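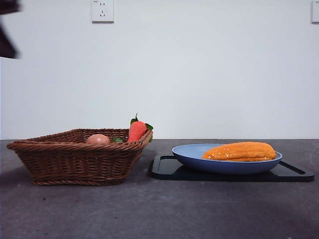

Chaltu Ambaye asks in the margin of the last revision whether the held-out split should be drawn before or after the episodes are filtered. Draw it before. Filtering first removes the long and hesitant episodes from both sides and makes the success rate look better than it is. The steps in this section have been reordered to match.

4.3 Preparing a basket-and-plate evaluation

The procedure applies to the Prolulside policy trained on the pick-and-place set (3,000 episodes) and to the Flemitz baseline trained on the same set. Both policies must be run on the same counter, with the same fixed camera, in the same session.

1. Place the wicker basket on the left side of the counter and the black tray on the right. Leave a strip of bare counter between them.

2. Set the blue oval plate on the tray. Center it by eye. The tray handles must stay clear of the plate rim.

3. Load the basket and the plate according to the layout sheet for the trial. An item may start in either place. Items that start in the basket may be partly hidden by the rim; do not raise or prop them to make them easier to see.

4. Start the camera stream and compare it with the reference still. Basket and tray must both be in view, along with the lower part of the wall outlet, which serves as the alignment mark.

5. Move the arm to its home pose and wait for the controller to report idle.

6. Load the checkpoint. Enter the trial number and the instruction text exactly as printed on the layout sheet, including lower case.

7. Start the trial. Keep hands out of the workspace until the controller reports idle again.

8. Score the trial from the recording. Do not score live.

NOTE: The camera view is low. A leaf or other flat item in the basket may show only as a thin edge above the weave. This is intended. The Leung variant of the test uses a raised camera and its scores are not comparable with the ones produced here.

NOTE: Motion blur on the arm is acceptable in any image. Blur on the basket, tray or plate means the camera mount has moved. Stop and repeat step 4.

CAUTION: The wicker rim can catch a fingertip during retreat. If the basket lifts from the counter, press the stop button and log the trial as a failure with code 231. Do not pull the basket free while the arm is powered.

4.4 Scoring

A trial is a success if the named item rests on the target surface and the gripper has released it when the controller reports idle. An item leaning on the rim of the plate and touching the tray is a failure. A wrong item moved to the correct place is a failure and is also entered in the confusion table.

Partial credit is not used. Earlier Prullitz reports gave half a point for a grasp without placement, and those figures must be rescored before they are put in the same table.

The held-out split contains 908 trials. Report the success rate over the full split, then separately for trials in which the target starts in the basket and trials in which it starts on the plate. If a trial is void (camera fault, power loss, operator in the workspace), rerun it at the end of the session under the same number with the suffix R. Keep the void recording.

4.5 Resetting between trials

Return every item to the bin before loading the next layout. Check the tray position against the tape marks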